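Print this page | E-mail this page

Skevik cell, maintenance meeting
Minutes, February 24, 2022
Chair and minutes: Abelardo Mosquera

1. Last minutes
Approved with one correction. The spare gripper is stored at Nyaga, not at Skindberg.

2. Set-up of the two-arm cell
The simulation model of the cell was opened in the meeting. It was agreed to keep the start pose with one arm on each side of the block, and to start every check from it. The Stusex controller shall have the same pose saved under number 3001. The old pose, 1798, is to be deleted when the new one is tested.

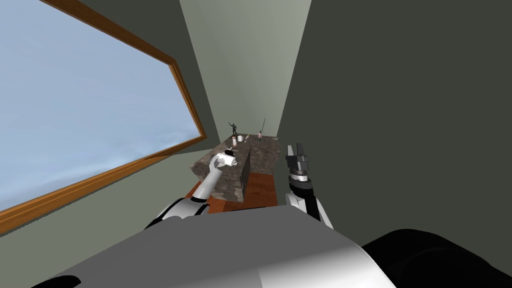
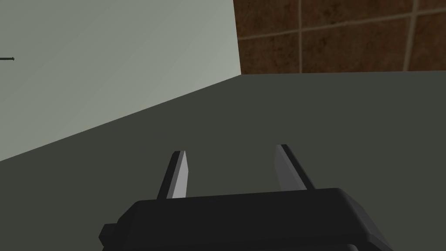 Simulation views, item 2. First: start pose at the counter. Second: gripper with the fingers open.

3. Right gripper
On the real machine the fingers do not close evenly. Abelardo will clean the guides, put new grease and set the zero position again with fingers open and nothing between them. If the fault remains, the gripper is sent to Nyaga for repair.

4. Service interval
Stays at 2000 hours. A proposal for a shorter interval was discussed and will be taken again in August.

5. Other matters
The three missing cable clips are ordered.

Contact | © Skevik | Back to top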